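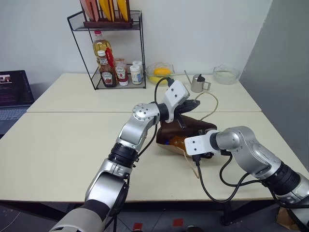 Two robot arms with a brown leather shoe.

Larkon has received planning approval for a 600-foot residential tower in the Suvness district, the developer announced on 23 January 2018. The building, designed by Erkov, will stand on the site of a former parking garage and include two levels of retail space.
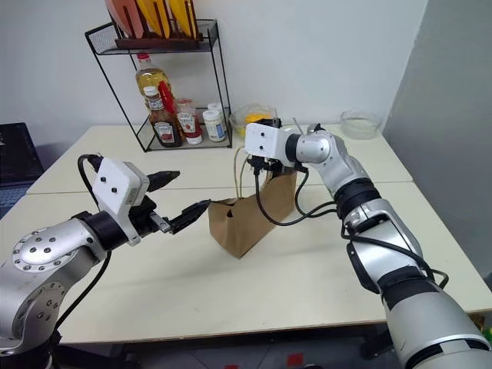
Foundation work is scheduled to begin in November and the tower is expected to take five years to complete. "The design responds to the street as well as the skyline," said Peadar Geraghty, project director at Larkon. Ó Ceallaigh will serve as structural engineer – a general contractor has yet to be named.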